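Keeping Household Accounts: Practical Guidance on Recording Goods, Unpaid Work and Wear

6 min read

Household accounts are usually kept for one purpose: to learn where the money went. A ledger that records only payments will answer that question, but it will leave out much of what a home produces and uses up. The Hellstead Household Economy Office recommends a slightly broader method, set out on this page. It requires one notebook, a pencil and a quiet half hour at the end of each week.

Set up the page

Rule four columns. Head them Paid, Made, Mended and Worn Out. The first column takes ordinary purchases. The second takes anything the household produced for its own use, such as jam, bread, curtains or firewood. The third takes repairs. The fourth takes items that have reached the end of their service, whether or not they have been replaced.

Write the date at the head of each new page and carry the previous totals forward in ink. Use pencil for everything else. Entries are often corrected when a receipt turns up in a coat pocket.

Put a price on home production

Home-produced goods should be entered at the price of the nearest equivalent in a local store. Do not use the price of the finest version available, and do not enter the cost of ingredients alone. A loaf that would sell for four dollars is entered at four dollars under Made, and the flour is entered under Paid when it is bought.

Readers sometimes object that this counts the flour twice. It does, if the columns are added together. Subtract the ingredients from the value of the finished goods before totaling, and keep the working in the margin so that it can be checked.
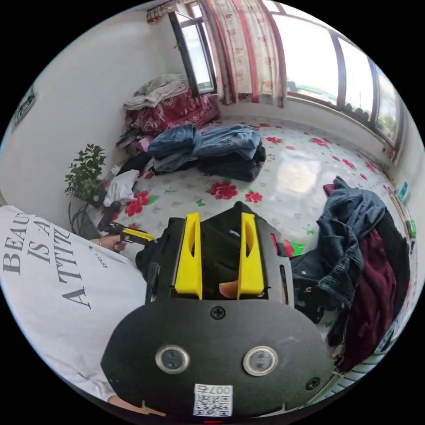
A printed white T-shirt. Clothing in everyday wear is entered under Paid in the month of purchase.

Record hours separately

Unpaid work should not be given a dollar figure in the main ledger. Cooking, laundry, child care and the care of older relatives vary so much from home to home that any hourly rate will mislead. Keep a separate sheet at the back of the notebook and enter hours only.

In the trial year, one household in the Orano district recorded 683 hours of laundry, ironing and mending. Its cash ledger for the same period showed only detergent, thread and electricity. The household had been considering a larger washing machine and decided, after reading the sheet, to divide the work differently instead.

Round to the nearest quarter hour. Tasks carried out at the same time, such as minding a child while preparing supper, should be entered once, under whichever task could not have been put off.

Treat mending as production

A repaired article has a value that a cash ledger does not show. Enter the price of a comparable secondhand article under Mended, less the cost of thread, patches or parts. A zipper that costs three dollars and returns a coat to use for another winter will often be the best entry on the page.

Large repairs need a spending limit. The Office suggests 40 percent of the replacement price for appliances and furniture. An appliance that costs $1000 new would therefore be repaired for up to $400. Beyond that sum, obtain a second quotation before going ahead.

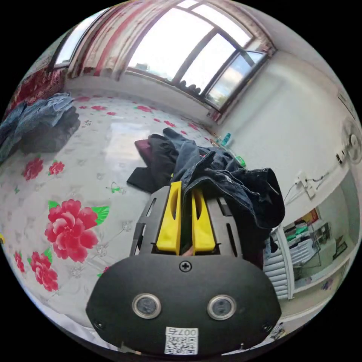

Jeans and other dark clothing heaped on a bed. Denim takes a patch well and is worth sorting before anything is discarded.

Account for things wearing out

Enter each article under Worn Out in the month it leaves service. Note the year it was acquired, if known, and its original price. Divide the price by the years of use to find the yearly cost. Boots bought for $46 and worn for two years cost $23 a year, a figure that can be set beside the price of a better pair.

Spoiled food belongs in the same column. Households are often reluctant to enter it, but the column is of little use without it.

Review the ledger twice a year

January and July are suitable months. Compare each column with its own earlier totals and avoid combining them into a single figure. A rise under Paid may reflect higher prices, a new member of the household or a costly illness, and none of these is visible in a total. Write one or two sentences of explanation beside any large change.

Toon Prins, who prepared the Tusach edition of this guidance, advises keeping old notebooks for seven years. Receipts for goods under warranty should be kept in an envelope inside the back cover until the warranty ends.

Revised 2025-10-21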